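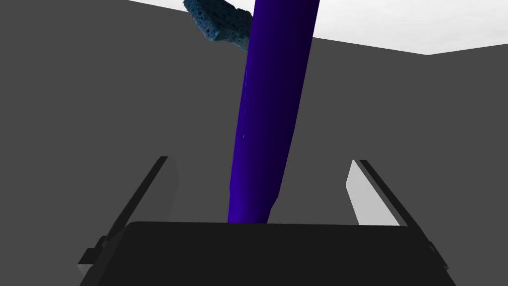
2 min read

Surness Place Name Spellings

Surness is a table of historical spellings for place names, taken from printed gazetteers and railway timetables. It holds 2,000 rows in one tab-separated file, encoded as UTF-8. Each row pairs a spelling as printed with a modern standard form and a source code.

Columns

name_printed: the spelling exactly as it stands in the source, including hyphens at line ends that belong to the name.
name_std: the modern form, or empty if no match was made.
source: a short code, expanded in sources.txt.
page: page number as printed. Roman numerals are kept.
note: free text, mostly empty.

Of the 2,000 rows, 657 differ from the standard form only in diacritics. Another 89 have no match and should be left out of any accuracy score. Names with two accepted modern forms, such as Gritivow, appear once, under the form that sorts first.
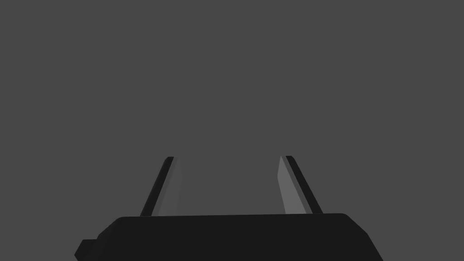 Known problems

The timetable sources abbreviate heavily. "St." was expanded by hand in the first release and left alone after that, so the two treatments are mixed. Filter on source code if this matters to you.

Page numbers for the Erko gazetteer restart at each district. The page column does not record the district, and a page reference from that source can point to more than one place.

Sorting follows byte order. Names starting with Č or Ž come after everything in plain Latin letters. Re-sort with a proper locale before printing.

A check of 200 rows against the page scans was finished in March. Corrections are in changes.txt and have been merged into the main file.

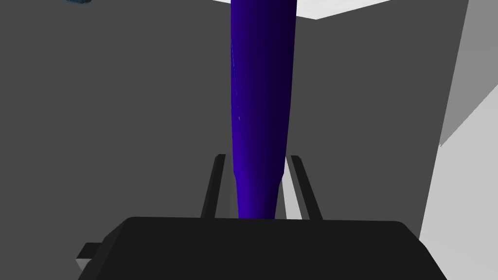
Ľubomír Dvořáček writes that the empty name_std cells should carry a reason code, as a name that was never looked up is a different case from one that was looked up and not found. The next release will add a status column with those two values. Existing column names will stay the same.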